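Bench Notes: Door Cell Gripper Setup

3 min read

Kuston's setup guide for the door cell says a gripper can be brought into service in a single morning. I have set up a lot of grippers, and I read that line the way I read the mileage on a new car sticker. Still, the cell was due its September check, so we ran the whole procedure in Drinura, the simulator, before anyone touched hardware.
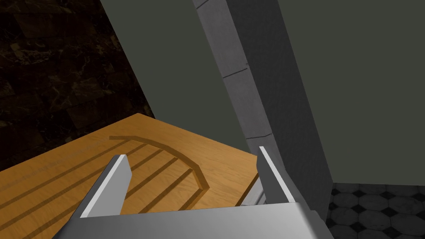
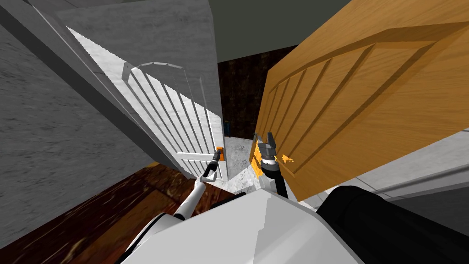
The procedure has two halves. First you set finger zero and the open width, with the gripper clear of anything it could bump. Then you do handle approach, one arm at a time, and save a pose for each door. The guide treats these as separate jobs. I would not. If finger zero is off, every approach pose you save afterward carries the same error, and you will spend the afternoon blaming the arm.

We saved 17 approach poses and replayed each one 200 times. The replay log looked wonderful, and that bothered me. A simulated handle sits exactly where the model file puts it. A real lever sags, the latch spring gets tired, and the door itself moves a little with the weather. A perfect log tells me the math is consistent. It tells me very little about a worn finger pad.

So we shook things up. We shifted the handles by 2 millimeters in the model and ran everything again. The left arm's poses held up fine. Several of the right arm's did not, and the trouble went back to a wrist offset that had been typed in by hand during an earlier job and never cleared. Drinura raised no warning. It accepted the number and carried on.

Plaradell, who supply the finger pads, now recommend changing them at 1,111 closings. I asked where that figure came from and got a brochure. Until I see wear data I will keep checking ours by eye and by feel, and change them when the edge starts to round over.

For anyone doing this at the Grewal site, my order of work is below.

Clear the saved offsets, both wrists, before you do anything else.
Set finger zero with the gripper empty, then close and reopen it and read the value again.
Save approach poses with the fingers open. Leave the grasp for later.
Shift the handles in the model and replay.
Write the old and new offsets in the cell log – by hand, with your initials.

We start on the real arms next, slow speed, covers off. I have blocked out two mornings.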